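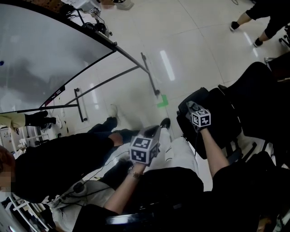

[lolgate-facilities] Re: Whiteboard stand, room 2, casters and position

From: Panagiotis Shehu
To: lolgate-facilities
Date: 2024-01-27

Replies inline. I went through the room with a tape measure after reading the message below, so the dimensions are mine and replace the ones on the inventory sheet.

> The rolling whiteboard in room 2 still drifts when anyone writes on the
> right half. Can we put brakes on it, or do we need a new stand? I had
> a quote from Lazarević for a complete stand but have not ordered.

Please don't order the stand. The frame is fine: gray tube, no play in the crossbars, both uprights straight. The problem is the casters. They are small, hard and have no brake, and on glazed tile there is almost no friction to hold them. The old room had carpet, which is why we never noticed.

The board is 122 cm wide. Pressing on the outer edge gives enough leverage to swing the whole stand around the opposite leg, so braking one wheel only changes the pivot point. Both casters on the writing side have to lock.

Lazarević will sell the Ceseo locking casters separately. Stem mount, soft tread, same stem diameter as ours. I would take the soft tread even if the hard one is in stock first. Hard wheels pick up grit and leave gray lines on white tile, and there are already a few of those between the board and the shelving.

Fitting procedure, for whoever gets to it before me:

Take the board off the stand first. It hangs on two hooks and is secured with a screw under the tray. Two people for this.
Lay the stand on a blanket, wheels toward you.
Pull the old casters straight out. If one sticks, turn it while pulling. Do not lever against the tube end, the plug inside is plastic.
Press the new ones in by hand, then tap with a rubber mallet until the collar is flush.
Stand it up, lock both, and push at the top corner. It should not move.

> Also the glare. From the chairs on the window side the lower part of
> the board is unreadable in the afternoon, and people keep turning it
> to a different angle.

Two separate effects here. The ceiling panels reflect off the board surface, and they also reflect off the floor, which is shiny enough to show the panels as clean rectangles. Turning the board deals with the first and does nothing about the second. I tried switching off the row of panels nearest the board and could then read it from every chair. The switch is the left one by the door. Please try that before moving the board.

A matte mat under the stand would help with floor glare and with the drift, but the edge would be a trip hazard, and the chairs would catch on it. I am against it unless somebody finds one that lies properly flat.

> Cables. Same as always.

The white rack has cables hanging off it again, and there was a bundle with the connectors still attached lying loose beside it. Cables go on the rack, coiled, with a strap. The straps are in the Zakumora box on the bottom shelf. Anything left within reach of the casters will get run over, and locking wheels won't change that.

Same for markers. A green one was on the floor next to a wheel. A marker under a wheel is enough to tip the stand when it is being pushed, and the cap cracks, and then it dries out. They live in the tray.

> Do we need more chairs for March?

No. The black ones with padded backs are all sound, one has a loose armrest which I will tighten. Leave the seats at the height you found them if you can, the gas lifts on these are slow and the next group spends its first minutes adjusting.

Open items:
Casters: I will order on Monday unless there is an objection on the list.
Inventory sheet: board width corrected to 122 cm, caster type to be updated after fitting.
Armrest: mine.
Mat: dropped unless someone wants to argue for it.

Panagiotis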